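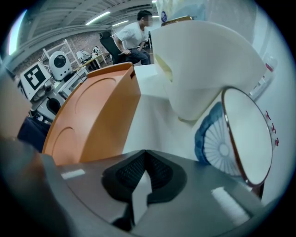
Fig. 1 - plate with gold rim, leaning on the folded white form.

2 min read

Packing and Display, handout 2 (Mundby course)

Fragile stuff first. Plates on edge, never flat in a stack. Paper between each - be generous, up to 60 sheets for a full Lachance box.
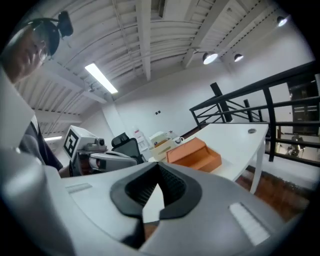 Dividers do most of the work in a small box. Cut them a bit short so the flaps close. An orange open-top box like the one on the desk, divider inside, keeps two items from knocking. Mugs seperate, handle up. Bring your own tape in May.
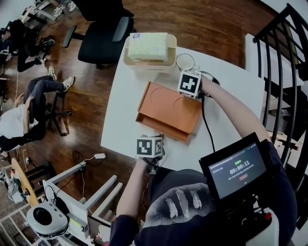 Fig. 3 - folded orange tray, two faint circles on top.

Fold the lip before you load. Reading: Trulten, p. 211.

We use cookies. Accept / Manage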